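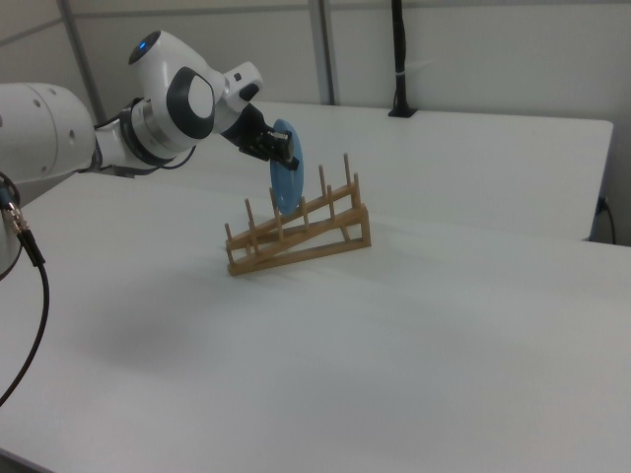

Serpil Yüksel told her first class at Netholm that she had washed dishes every day of her adult life and never once wondered why soap works. Then a student asked her, and she spent the rest of the hour at the board with a marker in one hand and a wet sponge in the other.

Chapter 7
Soap, Grease and the Skin of Water

Get ready for one of the best stories in everyday chemistry! It starts in the kitchen, and by the time we finish you will have met surface tension, a molecule with two very different ends, and a crowd of tiny spheres that carry bacon fat down the drain.

Start with plain water. A water molecule is slightly lopsided in its electric charge: the oxygen side is a little negative and the hydrogen side a little positive. Opposite charges attract, so each molecule tugs on its neighbors. Deep in a glass of water those tugs come from every direction and cancel out. At the surface there are hardly any water molecules above to pull back, and the top layer gets drawn inward and sideways. The surface behaves a bit like a stretched skin. We call this surface tension, and it is strong enough to hold up a paper clip if you lower it gently (try it tonight - it's wonderful to watch).

Now bring in the grease. Fats and oils are built mostly from long chains of carbon and hydrogen, and these chains carry almost no lopsided charge. Water molecules cling to one another far more strongly than they cling to a chain like that. Pour oil into water, shake as hard as you like, and walk away for a few minutes. The droplets find each other, merge, and float back up into a single layer.

So how do we ever get a frying pan clean? We need a go-between. A soap molecule has a long tail that mixes happily with grease and a charged head that mixes happily with water. Chemists call the head hydrophilic, or water-loving, and the tail hydrophobic, or water-fearing. Any substance that gathers at a surface like this and lowers the surface tension is a surfactant, a word you will see many times in this chapter.

Drop enough soap into water and the tails start to hide. They bunch together in the middle of a ball with all the heads facing out, and that ball is a micelle. A typical one might hold 64 molecules, though the number changes with the kind of surfactant and the temperature. If there is grease nearby, the tails bury themselves in it, scrubbing breaks it up, and each little droplet ends up wrapped in a coat of water-loving heads. Rinse, and off it goes.

Hot water helps too, and you can measure how much. In the Buvmont kitchen study at the end of this chapter, Nnamdi Akande and his students smeared 98 glass slides with butter and rinsed them at different temperatures. Before you read their results, sketch the graph you expect to see. Keep the sketch! We will come back to it in Section 7.4.

Before you begin Section 7.1

You should be comfortable with polar and nonpolar bonds (Chapter 4) and with drawing simple carbon chains (Chapter 5). For the opening activity you will need a shallow bowl of water, ground pepper, a toothpick and one drop of dish soap. Sprinkle the pepper over the water, touch the surface with the clean end of the toothpick, and write down what happens. Then dip the other end in soap and touch the surface again.

Key terms: surface tension, hydrophilic, hydrophobic, surfactant, micelle, emulsion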